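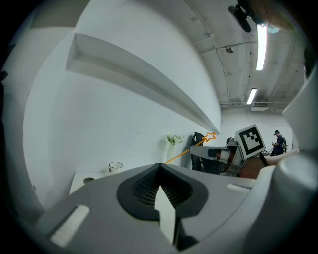

Natstead Film Society
Minutes of the general meeting, 06/10/2021
Held in the upstairs room at the Pulter, 7:00 pm

1. Minutes of the last meeting
Approved with one correction. The closing film of the spring season was shown from disc. The earlier minutes had it as a print.

2. Fall program
The programmer presented a draft list under the heading "Songs on Screen." It mixes studio musicals from the 1950s with concert films and a few dance pictures from the 1980s. Members liked the range but felt the first month was heavy on long films. It was agreed to move the concert double bill to later in the season and open with something under two hours.

There was a long discussion about sing-along screenings. Those in favor said the last one brought in people who had never been to the society before. Those against said it was hard to hear the film. Agreed to hold two sing-alongs, both marked clearly in the program so that members can choose to stay away. All other screenings will run without lyrics on screen.

A request for a silent film with live piano was carried over. The piano at the Pulter needs tuning and the house manager has not yet given a date.

3. Rights and bookings
Drasteo has confirmed terms for most of the titles on the draft list. Three titles are still open. One of them is tied up in a music clearance question and may not be available at all, in which case the backup title will go in its place without coming back to a meeting.

Drasteo now asks for attendance figures within a week of each screening. The secretary will send these.

4. Soundtrack evening
The record night will go ahead in the smaller room. Members may bring up to one album each and play one side or part of a side. Last time several people brought the same soundtrack, so a sign-up sheet will be posted by the door. Anything on vinyl should be handed to the person running the turntable – please do not cue your own record.

5. Printed program
Haque quoted for 500 copies of the folded program, same paper as before. Quote accepted. Copy is due to them two weeks before the season starts. The cover will be type only this year, as stills for the opening film would have to be cleared separately.

6. Sound in the main hall
Complaints were received about dialogue being hard to follow in the back rows. The projection team tried a lower level on the side speakers and thought it helped. They will try it again with a full house. Roughly a third of the back-row seats also squeak, and this has been passed on to the Pulter.

7. Other business
The December social was raised. General feeling was for a short film program with food before it, not after. To be discussed at the next meeting.
A member asked whether trailers could be shown before features. Agreed, up to two per night.

Meeting closed at 8:50 pm.

Actions
Programmer: revised running order
Secretary: attendance figures to Drasteo, sign-up sheet, program copy to Haque
Projection team: second speaker test
Chair: ask the Pulter about piano and seats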